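Visit report: Kusberg workshop open day, 30 Nov 2022
Lorna Munro
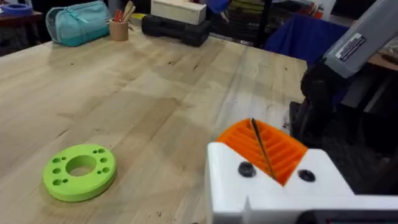
Lime-green 3D-printed ring on one of the butcher-block tabletops, Kusberg.

Kusberg opens its workshop to visitors twice a year, in April and again before winter. I went to the winter session to look at the benches, which a colleague at Warkcombe had recommended, and to see how a shared shop keeps small printed parts from wandering off. These notes cover the main room, the print corner and the finishing area. I did not get to the metal shop, which had a line for most of the afternoon.

Entry is through the loading door on the side street. Visitors sign in, take a pair of safety glasses from the rack and follow a taped route across the floor. The route is one way. Anyone who wants a second look at the first benches has to go all the way around again, and I did.

Benches

The tops are butcher block, bought as finished slabs and cut to length on site. Color varies a good deal from plank to plank, from near cream to tan, and there are knots and dark streaks that a furniture maker would have sorted out. For a work surface it makes no difference. Scuffs are left alone until a top no longer lies flat under a straightedge, and then it is sanded. The finish is a hard wax oil sold under the name Dristosum. Each top gets two coats, with a light rub between them, and a single coat after any repair.

I asked about glue. Drips are left to cure and then lifted with a card scraper. Solvents are not used on the tops. Hot items go on a tile, and there is a tile under every bench.

Bench height is fixed. Taller users stand at the far row, where the legs have been packed up with blocks. I would have liked adjustable legs on at least one bench, and the staff said the same request comes up at every open day.

Printed parts

The print corner makes fixtures, spacers and drilling guides for the rest of the shop. Bright filament is standard for anything that will be set down on a bench, on the theory that a lime-green part gets put back and a tan one gets swept up. The ring in the photograph is a good case. It is a thick, washer-like disc with a large hole through the middle and small round holes set in pairs along the ring. The outer rim is smooth.

Huamán, who runs the print corner, gave a short talk on hole sizes. Printed holes come out undersized, and the shop's practice is to print them small and ream by hand where the fit matters. Clearance holes are left as printed. He passed around a test plate with a row of holes in small steps, and the difference between neighboring holes was easier to feel with a drill shank than to see.

Parts drawings are kept in a binder as well as on the server. The binder held 161 sheets when I looked at it. Each sheet has the part name, the material and the date of the last change. Several had pencil corrections that had not yet been typed up.

Finishing area

This is the smallest part of the route and the noisiest. Sanding is done in fixed steps, with 200 grit for most bench work and 400 for anything that will be handled often. Sheets are stored flat in labeled drawers. Used sheets go in a separate drawer for rough jobs and are thrown out when the backing tears.

Dust extraction is adequate at the sander and poor at the hand-sanding table, where the hose does not reach the near side. Staff are aware of it. A longer hose was on order.

Practical notes

Tours leave in groups of 18 and take a little under an hour. Wear closed shoes. Coats can be left at the sign-in desk, and bags have to stay there. The coffee is in the corridor and is not allowed past the door.

Parking on the side street is short-term only. The public lot behind the building is cheaper and has a footpath to the loading door. The next open day is planned for April, and I have asked for a place on the metal shop tour.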